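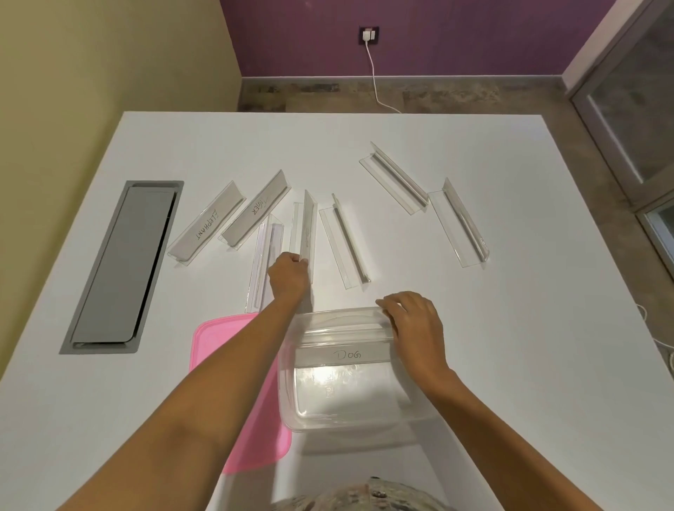

How often should you recalibrate the camera on a picking cell?

Every time someone touches the mount, and otherwise on whatever schedule you can stick to. Ours is every two weeks. It used to be "when it starts missing," and I don't recommend that schedule.

Thread on keeping one small cell alive. One arm (a Ravitz, older than our intern), one Kütt gripper, one overhead camera, one table. Its job is to pick up clear plastic label holders and put them in a clear plastic box. Whoever chose those parts has never met a depth camera.

The log says 1,632 cycles since the last time I had the wrist cover off. The log also thinks it is September. I believe one of those.

Morning routine, in the order I do it: air pressure, finger pads, camera lens, home position, one slow cycle with my hand near the stop button. Coffee goes on the windowsill. Coffee used to go on the control cabinet. There is a stain and we don't discuss it.

Finger pads first. They're soft, they pick up dust, and a dusty pad on slick plastic lets go at the top of the lift. Wipe with a damp lint-free cloth, let dry, done. Vasanthi Rajan once cleaned ours with the good solvent from the cupboard. They were very clean and a different shape.

Pads come as a set. Change both. If you change one, the grip goes off center by the difference in wear and you will spend your afternoon blaming the calibration. Ask me which afternoon. 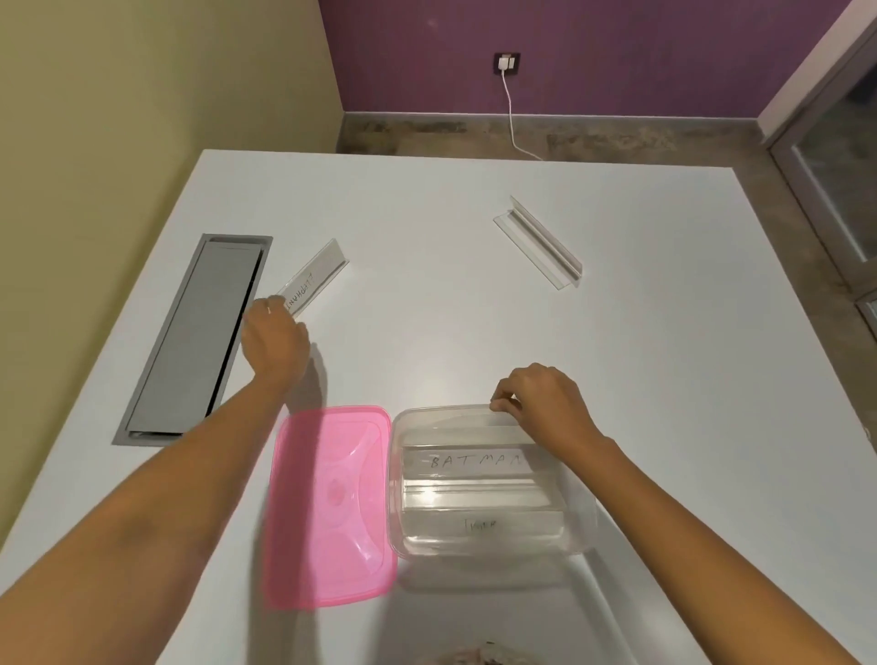 Clear parts in a clear bin are the hardest thing I ask this cell to do. The depth map mostly sees straight through them to the table, so the grasp point lands somewhere under the thing you wanted. What helped was to quit looking for the plastic and look for the ink. BATMAN in big spaced capitals reads fine through the side of a box. The one lying below it has smaller writing and a reflection over part of the word, and that's the kind of part my cell skips, sulks about, and reports as "bin empty." And a holder with no paper in it at all, like the one over on the right, gives the ink trick nothing to work with. Those go through a separate pass with the light lowered to one side, so the edge throws a shadow we can find.

So: the light. We had it straight overhead, which gave a lovely white glare on every flat face. Moved it low and off to one side, and the edges showed up. I'd like to claim this was engineering. Petrică Onu bumped the stand with a cart and the pick rate went up.

We then marked the stand position on the floor with tape. If you take one thing from this thread, put tape around everything that works.

Calibration, the short version: warm the arm up for 13 minutes, clamp the target plate, run the poses, read the error. Under our limit, save it and write it down on paper. Over the limit, check the camera screws before you touch any software. It's the screws. It was the screws last time too.

Paper, yes. Keerthana Bhat keeps a notebook hanging on a string from the cabinet, and it has outlived two tablets. The entry I'm proudest of is in my handwriting and says "unplugged wrong one."

Cables. Anything that moves gets slack at the joint and a tie on each side of it, snug but not tight. I look at the wrist cable with a flashlight at the end of the shift, especially where it bends. Jacket going shiny = order a replacement. Jacket cracked = you should have ordered it when it was shiny.

Somebody asked about the box drifting when the gripper brushes the rim. Ours crept a little each cycle until the arm was placing parts politely next to it. Thin rubber mat under the box and a low stop along two sides. Cheapest fix in the building. Thodoris Kalogeropoulos wanted a vision-based bin tracker and is still a bit sad.

Lids: park them outside the reach area, every time. A lid close to the box is flat, about the right size, and gets seen as a second box. We call this the Jindcombe bug, after the site where it boxed some seven parts into nothing.

Current open fault: axis 4 makes a small click on the way home, only after lunch. Greased it, listened to it, put my ear on the casing with the power locked off like a doctor. Nothing.

Will pull the cover at the next calibration and report back. If anyone else runs an older Ravitz and knows the click, my replies are open and I am not too proud.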